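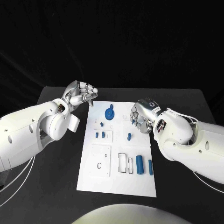 Stelley Election Night Party Kit: quick review

7/10/20

OK so typing this on my lunch break, sorry for the mess.

Bought the Stelley kit for our watch party in November. Wanted to test it early so we did a dry run last night using the finale of a dating show instead of an actual election. Worked fine. Same amount of yelling.

What you get: a fold-out wall map, 100 peel-off stickers (red and blue), 31 prediction cards, 6 little paddles that say RIGGED on one side and CONCEDE on the other. Plus a rule sheet. The rule sheet is bad, more on that below.

The good

The paddles. Best thing in the box by a mile. My brother in law held up RIGGED before the opening credits were over and didn't put it down until dessert. Sturdy too, he sat on one and it was fine.

Prediction cards are funny, mostly. "Anchor touches the screen and nothing happens." "Panelist says 'path' four times in one sentence." A few are clearly left over from an older edition – one mentions a hologram – but whatever, we played it.

The not so good

Stickers don't stick. Well, they stick to your sleeve. We lost most of Ohio during the second ad break and found it on the dog. I switched to the Losora brand dots from the office drawer and had no more trouble.

Map creases badly in the middle so Missouri and Iowa kind of fold into each other. Looks like a merger.

Rule sheet says the winner is whoever has most points "unless disputed", and then there is no section on disputes. At all. We had three people claim victory and one of them gave a speech. He is still claiming it this morning in the group chat.

Compared to the Yazzie version

Had the Yazzie one for the midterms. Better map, thicker, wipes clean. But no paddles, and the cards were way too polite. If you have kids playing get Yazzie. If your family already argues get this.

Shipping

Came from Brundico, box a bit crushed, nothing broken. Order number ended in 1579 if anyone from there is reading, I am still owed the missing pencil.

Would buy again, yes. Bring you're own stickers.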